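Cillcombe Passage Door Knob Set

Code: CC-7 Passage
Finish: matt white, satin nickel or black
Supplied as: one pair, with roses, spindle and fixings

The Cillcombe is a plain knob for interior doors that don't need to lock. It suits bedrooms, studies and cupboards with enough depth behind the door for a second knob. For bathrooms, order the Cillcombe Privacy set, which has a thumb turn on the inside and a coin release on the outside.

The knob is sprung, so it returns to centre by itself and can be used with older latches whose springs have gone weak. The rose covers most holes left by a previous rim or mortice knob, but please check yours against the template before ordering.

Fitting

You will need a tubular latch, sold separately. We recommend the longer Zikov latch with knobs – the short one leaves very little room between your knuckles and the frame. Cut the spindle with a hacksaw if your door is thinner than standard. Tighten the grub screw fully, then check it again after about 14 days of use.

Each rose is held by three wood screws. Drill pilot holes in hardwood doors.

Care

Wipe with a damp cloth and dry straight away. Don't use cream cleaners or anything containing bleach on the painted finish.
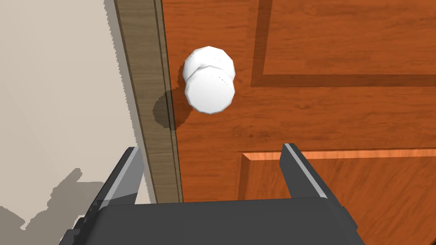
Can I fit a Cillcombe knob to a fire door?
Only the steel-spindle version is suitable, and it must be used with a fire-rated latch and intumescent pads. Ask for it when ordering.

Delivery and returns

Stock items leave our Nolotura warehouse within three working days. Unused sets can be returned in their original box. For trade orders, contact Solomiia Kobzar in the sales office.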